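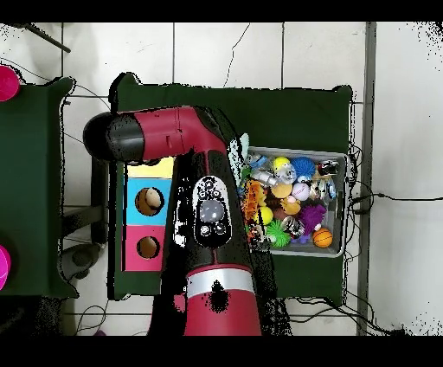
Can I transfer an allotment tenancy to my sister?

Posted by Zdenka Petkov

Hello everybody. I rent a plot at the Tovell site in Nustilbridge and I pay the yearly rent in June. In spring I will move to Cestley for my work, which is too far for watering every evening. My sister stays in the town and she has helped me on this plot from the beginning. I would like to give it to her together with the shed and the fruit bushes. My agreement is only two pages and it says I may not "sublet or part with possession". Does this mean she must join the waiting list, like a stranger? I have spent 400 pounds on the shed — I would be sorry to leave it behind.

Howard Pickering

Short version, no. She goes on the list. Ours at Hollis has people who have been waiting 4 years and they would be furious.

Nazar Kuzmenko

I had almost the same problem two years ago, with my cousin, so I will write what I learned. English is not my first language either, so please read the original paper also.

The words "part with possession" mean that you cannot hand over the plot by yourself, even for no money. But many sites permit a joint tenant or a registered co-worker. You should write to the site office and ask if your sister can be added now, while you are still the tenant. In my case the cousin had to be co-worker for one full season before he could take over. If your site has the same rule, you may need to keep paying for some months after you move.

About the shed: it is normally yours, but look if the agreement gives a date for removing it. I sold mine to the next tenant for 200 pounds and we both signed a simple receipt. The bushes are more difficult. Some offices say that what is planted stays with the ground, so ask before you dig. Currants can be moved in winter when they sleep, and cuttings are easy too.

Please get the answer by letter or email. On the telephone I was told one thing, and 10 days later another person told me the opposite.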